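Progress report to the Vedau Fund
Reading and Writing Evenings for Adults, Munau district
Reporting month: September
Prepared by Maite Barroso, course coordinator

1. Where we are now

The autumn courses started as planned in both places, the library in Munau and the community house in Segura. We have 69 adults registered. The target in our agreement with you was 70, so we are one person short, and Leandro Casado expects to fill this place from the waiting list in Segura before the next report.

Attendance is good in the beginner groups and weaker in the writing group. Several people in the writing group changed to evening shifts at the packing plant and they can not come at 6 p.m. any more. We spoke with them by telephone. Most would like to continue if the lesson is moved to the morning, and Phong Ngô has agreed to teach a second writing group at 9:30 a.m. It will have the same book and the same plan.

2. Teachers and materials

Victor Athumani finished the new workbook for beginners. It has 33 short lessons, and each lesson uses a text from daily life: a bus timetable, a letter from the school, a medicine leaflet, a rental contract. The learners asked for larger print after the first week, and the second printing has it. We ordered 400 copies, which should be enough for this year and also for the spring courses.

The lesson about the rental contract is too difficult. Two teachers reported the same problem independently. Victor will divide it in two parts and we will send you the new version.

Misaki Kamata joined us as reading assessor. She meets each learner alone for a short conversation and a reading test at the beginning of the course, and she will repeat it at the end. The first results are kept in a closed cabinet in the Munau office and only she and I have access.

3. Reading texts about work

The learners in the advanced group chose "jobs" as their topic for the month. They read three short articles, learned the new words and wrote a half page of opinion each. The texts are collected in a small booklet, printed by Runis at a reduced price.
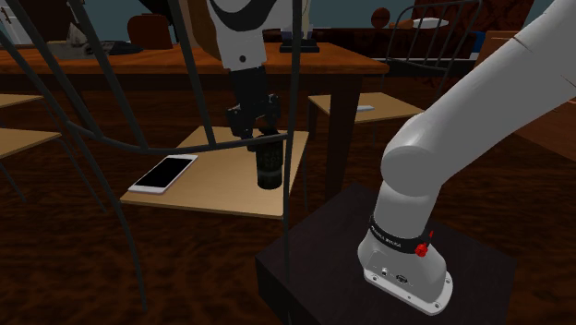
A white robotic arm on a dark stand (computer rendering).

4. Difficulties

The heating in the Segura room is still not repaired. The owner promised it two times. If it is not ready when the weather becomes cold, we will move these lessons to the school next door, where the rent is higher. I will write to you before we sign anything.

5. Next steps

Open the morning writing group.
Print the corrected lesson on the rental contract.
Send you the results of the first reading tests, without names.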